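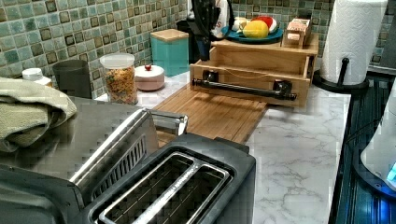 Section 4: Setting Up Your Resident Account and Your Unit

Welcome to Furndale. Your building is new, your neighbors are new, and the elevator has only recently learned where the ground floor is. This section covers your first evening at home. Have your move-in packet open, along with a pen that works.

Applies to all units in the Zundine and Sjögren buildings. Townhomes on Rodamska Row have their own guide, a thinner one, about which we try not to be bitter.

4.1 Activate your account

1. Find the 19-character code on the inside flap of your packet. There are no letter O's in it. Every round thing is a zero.
2. Go to the resident page and choose New Household. Do not choose New Building. It will let you, and then somebody has to call you.
3. Enter the code, your unit number and a password.
4. Wait for the confirmation text. It usually takes a minute or two, longer on the first of the month, when everyone else is doing this too.

Note: One code covers the whole household. Add roommates under People after you finish step 4.

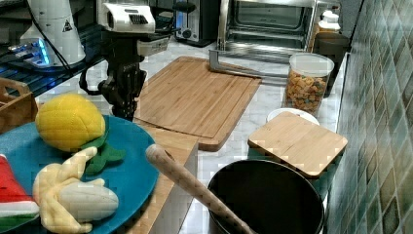

Blue plate with plush fruit on the countertop.

4.2 Turn on heat and hot water

1. Open the hall closet. The panel is on the left wall, behind the place where you will want to put the vacuum.
2. Set the main switch to Home.
3. Press and hold Heat until the light stops blinking.
4. Run the hot tap in the bathroom first, then the kitchen. Some sputtering is normal on day one.

Caution: Leave the red valve alone. It serves your unit and the one below it, and this is a poor way to meet people.

4.3 Reserve the freight elevator

1. Under Building, choose Freight and pick a two-hour window.
2. Pay the $380 deposit. It comes back to you if the walls look the same afterward.
3. Collect the elevator pads from the front desk. Hang them yourself, padded side facing in.

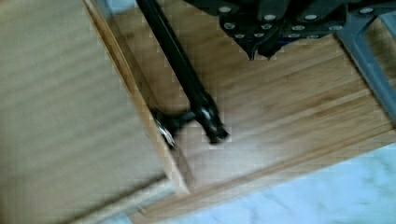
4.4 Register a parking space

1. Spaces 1 through 359 are assigned. Yours is printed on your lease, page two.
2. Spaces 360 through 400 are for guests, with a four-hour limit. Living here does not make you a very long guest.
3. Enter your plate number under Vehicles and put the sticker on the inside of the rear window.

Note: The garage gate reads stickers slowly. Pull up to the yellow line, stop, and give it a moment - backing up and trying again only starts it over.

4.5 Report what isn't finished

Walk through each room and list anything chipped, crooked or missing under Punch List. Lists sent in your first week go to the builder. Later ones go to maintenance, who are kind but busy until January.
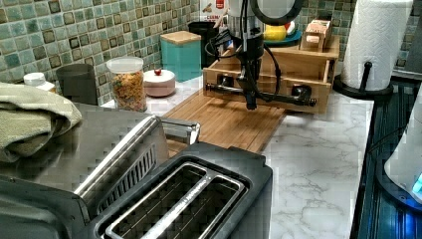

Light wooden organizer on the kitchen counter, with a small wooden box on its top shelf.

Caution: Do not paint over a defect before it has been inspected. The form has no box for "it was there yesterday."

If you get locked out during any of these steps, the front desk has a spare key and will ask for photo ID. If your ID is in the unit, bring a neighbor who has already met you.

Section 4 last revised Nov 11, 2018. Trash, recycling and the courtyard grill are covered in Section 5.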